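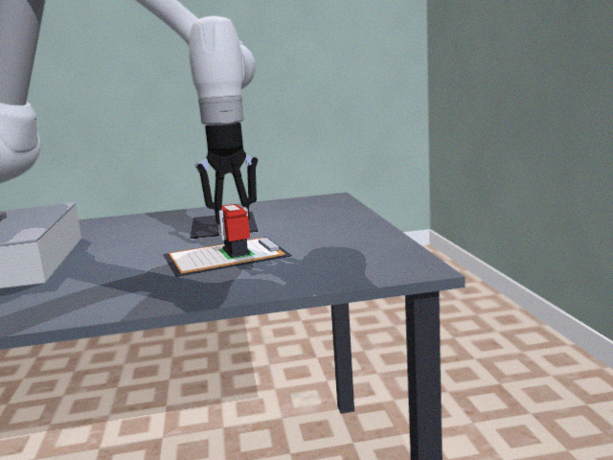 What does the Selus kit need before it can run its first pick-and-place cycle?

A calibrated wrist, a gripper opening set wider than the part, and a taught approach point directly over the part. The kit will not start a cycle if any of the three is missing from the job file.

Unit 4. Evaluating a packaged pick-and-place kit
Course notes, September term. Prepared by Carys Cadwaladr, revised by Pankaj Goel.

4.1 Scope

Selus is sold as a package: arm, two-finger gripper, controller, simulator license and a year of support. Bondia is the reseller for our region and supplies the version used in this course. These notes cover the gripper, the simulator and the support terms. The arm itself was covered in Unit 3.

Students should have the Selus simulator installed and the base job file loaded before the lab. The lab opens at 9:30.

4.2 The base job

The base job moves one small upright block off a flat tray. It has six states: home, approach, descend, close, lift, place. At the end of approach the gripper is open and directly over the block. The fingers straddle the block without contact. This is the state to pause in when checking alignment, as an error here is carried into every later state.

Check alignment from two views at right angles. A single view hides error along the line of sight. Do not judge finger clearance from the shadow on the table, which shifts with the light settings.

4.3 Gripper settings

Opening: 70 mm in the base job. Reduce it only when neighboring parts on the tray leave no room for the fingers.
Closing force: 38 percent of rated force. Selus ships with 60 percent, which is too high for the foam blocks used in the second half of the lab.
Descent speed: 46 mm/s. The controller accepts higher values, but the contact check becomes unreliable.

Settings are stored per job, not per gripper. Loading a second job replaces them without a warning. Hefin Gronow has reported this to Bondia as a fault. The reply was that it is intended behavior and is listed in the manual under job handling.

4.4 What the simulator does and does not model

Modeled: link geometry, joint limits, collision between links and the table, rigid contact at the fingertips.
Partly modeled: friction. One value is applied to the whole part, so a block with two different surface materials must be entered as two joined parts.
Not modeled: cable drag, soft parts, finger wear, air supply (the optional suction tool is drawn but has no function).

A job that passes in the simulator still has to be run at reduced speed on the physical arm before it is signed off.

4.5 Comparison with the Kratochvíl package

The Kratochvíl package was used in this course until last year. Its simulator is slower to load and has no pause-at-state function, so alignment has to be checked by stepping through the motion. Its friction model is better: values can be assigned per face. Spare fingers are sold singly, while Selus sells them in matched pairs.

Ankica Angelovski's cost sheet is in the course folder. It leaves out training days, which Bondia quotes separately. Add them before comparing totals.

4.6 Support terms

Remote support is included for the first year. On-site visits are charged. Replacement of a gripper damaged by collision is excluded unless the collision log is intact, so do not clear the log between exercises.

4.7 Exercise

Load the base job and pause at the end of approach. Record the clearance on each side of the block. Offset the block 5 mm along the tray, rerun, and record again. State whether the job should still be allowed to descend, and give the setting that supports your answer.

Submit the job file and one page of notes to Elis Wynne. Files saved in the older Clinari format will not open on the lab machines and should be converted first.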